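**Vestbridge lab teaches two arms to share a pile of blocks**

Good news from the robot lab at Vestbridge! Genji Kuroda and his group have a new training method called Purno, and it's a fun one to follow. Two arms learn to build small structures together, and neither is told ahead of time which one should pick up which block. Each arm makes a guess about what its partner will do next, then plans around that guess.
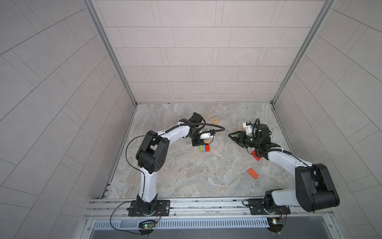
*Two arms over the blocks in the tiled test enclosure.*

The part that has people talking is how little practice the method needs. Kuroda's group trained Purno on 300 demonstrations, all recorded by people steering the arms by hand over a stretch of around 19 hours. Their older method, Revov, needed 5 times as many and still had the arms reaching for the same block far too often (anyone who has cooked in a small kitchen will sympathize).

Bridges are the big test. Planks have to rest across blocks that are already standing, so a clumsy move by one arm can undo what the other has done. Cameras at the grippers give a close view of the floor and whatever has been stacked on it, and Purno compares those views before each move.

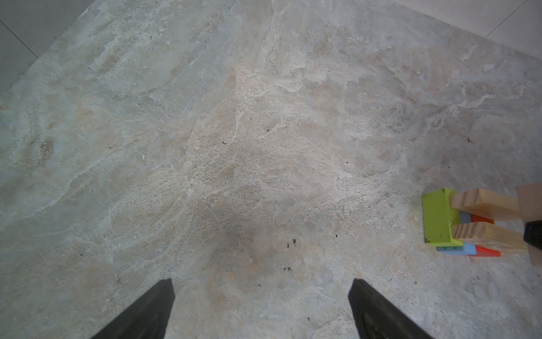
*Gripper view, with wooden planks resting on colored blocks at right.*

"I love watching them wait for each other," Kuroda says. "We never wrote a rule for that."

There is still plenty to do. Purno slows down when one arm blocks the other's view, and so far it has only worked with rigid pieces. Next up is cloth, in a joint project with Arai that starts in December.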